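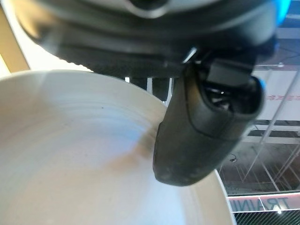

*3 min read*

I love a long-shot candidate. I love the hand-lettered signs, the website with two working links, the campaign phone that is plainly the candidate's own phone. So when Gladys Mwakalinga announced she was running for state senate and my brother-in-law sent me the link with four laughing emojis, I wrote back, "Good!" and I meant it.

Mwakalinga has never held office. She spent 15 years driving a school bus and then managing the people who drive them, and she knows every bad intersection in the district by heart. The paper gave her one paragraph, near the bottom, after a long stretch about Senator Mutua Athumani's fundraising. The word they used for her was "unconventional." I've been seeing that word a lot, and I'd like to stick up for what it's covering.

We have a funny rule in this country about who counts as a serious candidate. If you've been a staffer, then a council member, then a house member, you're serious, even if you haven't had a new idea since you got your first parking spot. If you come in from the side, you're a stunt until proven otherwise. I get where this comes from. Some people do run for the attention, and a few of them have won and been terrible at the job. But look at what the rule does to everybody else! It tells the bus supervisor and the night nurse and the guy who runs the feed store that the statehouse belongs to some other kind of person.

I went to Mwakalinga's first town hall at the Kioko branch library. There were 30 chairs and people standing behind them. She talked for nine minutes, which may be a record, and then took questions for well over an hour. A man asked about the Privgate contract, the one that put toll cameras on the county bridge, and she said she had read it twice and still didn't understand page 15, and would somebody please come up afterward if they did. Two people came up! One had brought a copy. I have been going to these things since college and I had never seen a candidate ask the room for help with the homework.

Now, to be fair to Athumani, he's a decent senator. He got the Stimlow Road money through when it looked dead, and his office picks up the phone. I've voted for him twice and I might do it again. What bothers me is that until this fall he hadn't had an opponent in either party since he took the seat. You can't tell how good a senator is when he never has to explain himself, and I think he'd be better for the practice. He used to be a terrific debater — quick, funny, a little mean in the way you want.

The filing fee for a senate run here is $99, plus signatures. That's within reach of a lot of people, and I wish more of them knew it. The signatures are the harder part, and they're also the fun part, if you ask me. You stand outside the hardware store and your neighbors tell you exactly what's wrong with the state. Some of them are wrong themselves. You learn a great deal anyway, including who has a really loud dog.

Could she lose badly? Sure. Most first-timers do. Even so, the race has already changed. Athumani has agreed to a debate in December, at the old Kostska theater, and the Privgate contract is finally on the agenda. Tickets are free but you have to reserve them at the box office, and I'm told the balcony is already going fast. I'll be in the third row with my brother-in-law, who has stopped sending emojis and started sending me questions he wants asked.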